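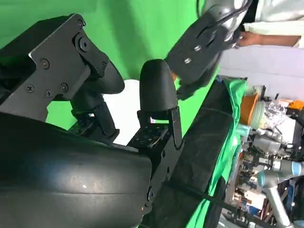 Pomare Recipe Cards: README

Pomare is a collection of handwritten recipe cards from households in Tindunville, typed up and put into one table. It covers baking, pickles, soups and a few household mixtures such as furniture polish. This is the second release, dated Saturday, December 21, 2019.

Contents

cards.csv has one row per card.
places.csv has the street or farm named on the card, where there is one.
notes.txt lists words we could not read.

Fields in cards.csv

card_id: a short code, never reused
title: as written, including misspellings
body: full text of the card, with line breaks kept
units: cups, ounces, grams or mixed
oven: the temperature as written. "Slow", "quick" and "hot" are left as words.
donor_note: anything the family told us when they lent the card
hand: pencil, pen or typed

How the text was made

Each card was typed by one person and checked by another. Wycliffe Ndung'u and Shirin Shojaei did most of the typing. Amirhossein Mirzaei settled the cases where the two readings did not match. A word in square brackets is a best guess. A word we could not read at all is marked [?] and listed in notes.txt.

Brand names of flour and baking powder are kept. Surnames in titles are kept only if the family agreed. Phone numbers on the backs of cards were left out.

Known problems

Cards with water stains have gaps in the ingredient lists.
The Zutorbridge batch has 30 cards with no title. We used the first line instead.
Two jam recipes appear twice in slightly different wording. Both were kept.
Cup sizes are not converted. Older cards may mean a teacup.
Do not follow the canning times. They are old and have not been checked against current safety advice.

Changes since the first release

Added 50 cards from the Zutorbridge batch.
Fixed fractions that the Wokix export had turned into dates.
The column "heat" is now "oven".

Use

Free to copy and reuse with credit to the Pomare project. Send corrections to Tamara Zakharchenko with the card_id and the line in question.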